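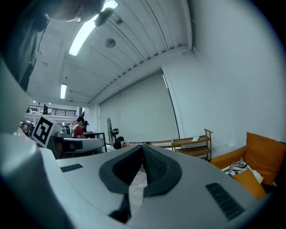

Wednesday, July, second session with the students on the hand-held grippers. Weronika Kwiatkowski wants 200 demonstrations by the end of the month and I still don't believe the number means anything. Last week's batch had 16 I would call clean. The rest were people waving the tool about and hoping. My own suspicion is the fingers: the rubber pads with the textured mesh come together at a narrow point in the V, and you can see the floor through the gap. Fine for a block. I doubt it for anything thin, and the Okdale task is all thin things.

Marker board on the second gripper: the students say tracking is "solved". Run 513 jumped sideways twice and they put it down to the lights. Maybe. The ceiling tubes are an easy thing to blame. I'd want the same run repeated with half of them off before I write that in the report.

Karamanlidis method (average everything, drop the outliers) tried on paper only. It drops the runs we most need to look at. Not keen.

To do
- repeat 513, lights half off
- weigh the tool, wrists were sore after an hour
- ask Stalovico for softer pads, 300 is the most I'll spend
- Pestel script: who changed the time stamps?

W. thinks I'm being gloomy. She can count the clean runs herself next time.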